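Speaker notes - Rindari internal workshop, afternoon session
Talk: Learning to recover from bad insertions in PC assembly
Speaker: Danica Ševčík
Backup speaker: Ridwan Teoh (has the same deck)

Slide 1 - Title
Say who did what. Thư ran the data collection, Chiến wrote the force controller, Aurelia did the labeling and most of the evaluation. Ridwan and I did the training. Questions at the end, but interrupt if a number looks wrong.

Slide 2 - The problem
Assembly policies trained on clean demonstrations work until the part goes in a little crooked. After that the robot is in a state it never saw in training. It pushes harder, or it freezes, or it backs out and makes the same approach again.
Our old policy, Omia, did all three. Most of its failures on drive insertion began with a contact that a person would have fixed in a second or two.
Don't play the long failure video. It eats time and people start guessing at the cause.

Slide 3 - What we tried first
More demonstrations. We went up to 4000 and the curve was close to flat for the last part of that. The added episodes looked like the ones we already had. Operators get good at the task, and good operators don't make the mistakes we needed to see corrected.
Random noise on the operator commands helped some. It also made the operators unhappy, and they began to move slowly to compensate.

Slide 4 - The method
Two steps.
First we start episodes from a bad state on purpose. The part is already in the gripper at a wrong angle, or touching the rail on the wrong side, or half seated. The operator takes over from there and finishes.
Second, we cut each recording at the point where the part is back on a normal approach and keep only what comes before the cut as recovery data. The rest is the ordinary task and we have plenty of it.
Aurelia placed the cuts by hand. Expect a question on this. Chiến labeled a subset again without seeing her cuts. They agreed closely on drives and less well on memory modules, where it's hard to say when the approach is normal again.

Slide 5 - How we picked the bad states
From the Omia failure logs. We grouped failures by the wrist force in the last moments before the stop, then took starting poses from each group. No hand design beyond choosing how many groups.
Mention that the groups are uneven. The biggest one is a tilted drive catching on the front lip. If we had sampled in proportion to the logs, almost everything would have been that.

Slide 6 - Data
507 recovery episodes after filtering. We threw out the ones where the operator put the part back in the fixture and picked it up again. That is a fair way to recover, but it teaches the policy to restart every time.
Training mix is one recovery batch for every few normal ones. We did not tune this much and should say so.

Slide 7 - Setup
Leave this up while talking about hardware. Case on its side, open, so everything goes in from above. The parts fixture stays to the left of the case and the policy gets no information about it apart from the cameras. Drives are handled in their caddies, which gives the gripper a better surface than the bare drive.

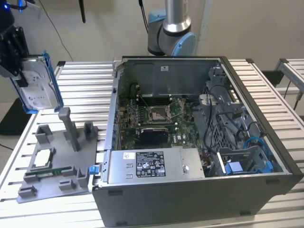
The force controller runs underneath the policy and limits how hard it can push. Same limits for both policies, so the comparison is only about the data. Chiến can answer questions on stiffness settings. If he isn't in the room, say they are in the Nandico repo under the controller config and move on.

Slide 8 - Results
50 trials per part, per policy, same starting poses for both. Go through the bars left to right. Drives improved the most. Memory improved, but the error bars overlap, so don't call it a win. Cables are not in this study.
Point out that the new policy is slower on trials where nothing goes wrong. It sometimes makes a small wiggle that isn't needed. We think it picked that up from recovery episodes with a late cut. We haven't tested this.

Slide 9 - What still fails
Anything where the part slips inside the gripper. The policy keeps acting as if the grasp is the same as before. Thư wants to add slip episodes in the next round, starting in March.
Also a different case. The Triệu chassis has a stiffer latch and our numbers there are poor for both policies. Show the table, don't skip it.

Slide 10 - Next
Place the cuts automatically from the force trace. Ridwan has a first version that matches Aurelia on drives and is no use on memory yet.
Check whether the failure groups from one policy carry over to the next one, or if we have to redo the grouping each time.
Ask the room: does anyone have failure logs with wrist force from another task? We could use them even if they're messy.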